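# Do we need to keep paper copies of controlled documents once we've gone digital?

**Titilayo Obi**

Hi all! I look after quality at Flidska, a small packaging and repacking business with 23 staff on one site. We've finally moved our procedures out of the ring binders and into an online system (Tranau, if anyone else is on it) and I'm rapt with it so far. Searching for a work instruction used to take me half the morning and now it takes seconds.

My trouble is the binders. There are 11 of them on the floor, one at each work area, and the supervisors love them. Our surveillance audit is in December and I'd like to know:

- can I just pull all the paper, or does ISO 9001 expect a hard copy somewhere?
- if the packing line keeps a printed sheet, does it have to be signed and stamped every time we revise it?
- what do I do with the old revisions?

I've read clause 7.5 so many times the words have stopped meaning anything. Any help gratefully received!

---

**Asabe Isah**

Oh, I love this question, we went through the very same thing at Fashola last year and I came out the other side a complete convert.

Short version: the standard doesn't ask for paper. It talks about "documented information" in whatever medium suits you, and it wants that information available where it's needed, suitable for use and protected. If your people can get to the current version on a screen at the bench, you're fine. If the only tablet is locked in the office (ours was, for the first month!) then you've got an availability problem, and an auditor will find it by asking someone on the line to show them the procedure.

Signing and stamping is your own rule, if you have one. Check your document control procedure, because if it says every printed copy gets a red stamp and a signature, that's what you'll be audited against. We rewrote ours to say that approval is recorded in the system and that printed copies are uncontrolled unless they're listed on the register. It went from nine pages to two and everybody read it, which was a first.

For the sheets that really do need to be on the wall, keep a little register: document number, revision, location, who swaps it. We have 6 entries. When a revision goes live, the person named gets an email and has to tick it off. It's a lovely simple thing and it works a treat.

Old revisions: keep one electronic copy, marked obsolete, for as long as your retention table says. Recycle the paper. I shredded ours with music on.

One more tip, walk the floor before the audit and look for strays. I found a torque chart taped inside a cupboard door that was three revisions out of date.

---

**packline_pete**

just bin the lot. our auditor never looked at paper once

---

**Nollance Support Group (member)**

Agree with Asabe on nearly all of it, and I'd be careful with the "bin the lot" approach! A few things I'd add from helping smaller sites through the change:

1. Sort out your backup before the binders go. What happens if the internet drops in the middle of a shift? A read-only export on a local drive, refreshed overnight, is plenty for most places. Write down who checks it.

2. Run both side by side for 30 days. Pick a cut-off and tell everyone what it is. During that time the system is the master and the paper is only there as a comfort.

3. Do the changeover at the bench with the people who use the documents. Get each person to find their own work instruction and read you the revision number. You'll learn more from that than from any training slide, and it gives you a tidy competence record as well.
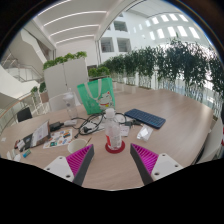 4. Separate documents from records. A procedure tells you what to do and gets revised. A filled-in check sheet is evidence and doesn't get revised, so don't let completed forms go out with the old binders. Give them their own line in the retention table.

5. Keep customer specs in scope. They're documents of external origin and you need to identify and control them too. Plenty of sites load up their own procedures beautifully and leave the customer drawings in somebody's inbox.

Your supervisors will come round, Titilayo. Give the keenest one edit rights on a draft and watch what happens, it's great fun.

---

**Titilayo Obi**

You legends, thank you! I've just checked and our procedure does say "stamped in red", so that's first on my list to change. Side-by-side trial starts this arvo on the packing line. Asabe, would you be willing to share the column headings from your register?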